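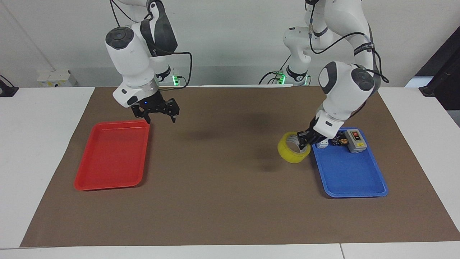
Giants in Old Stories

Long before there were cinemas or printed books, people told stories about giants. These stories belong to mythology, the name given to the very old tales a people shares about gods, monsters and the beginning of the world.

Who were the Titans?

The ancient Greeks told of a family of gods called the Titans. They were the children of Gaia, the Earth, and Uranus, the Sky. Their leader was Cronus. He feared that one of his children would take his place, so he swallowed each of them at birth. His wife, Rhea, hid the youngest, Zeus, on the island of Crete and gave Cronus a stone wrapped in cloth. He swallowed that too.

When Zeus was grown, he freed his brothers and sisters and went to war with the Titans. The war lasted ten years. Afterwards, many of the Titans were locked away in Tartarus, a deep place beneath the earth. Atlas was given a different punishment. He had to hold up the sky.

Were the Titans the same as the Giants?

They were not. The Greeks also told of the Giants, who fought the gods in a later war. Over the years the two groups were often mixed up, even by ancient writers.

Why did people tell these stories?

Some tales explained things that people could not otherwise understand. It was said that the monster Typhon lay trapped under Mount Etna, a volcano in Sicily, and that the fire came from him.

Words to know

Myth: a traditional story, often about gods or heroes.
Titan: one of the older Greek gods. We still use the word "titanic" for something very large.
Volcano: an opening in the ground through which melted rock and gas escape.

Something to try

Is there a hill or a large rock near your home? Write a short story telling how a giant put it there.

Published by the Cindine Children's Library, Mornitz. Page last reviewed 1/8/26.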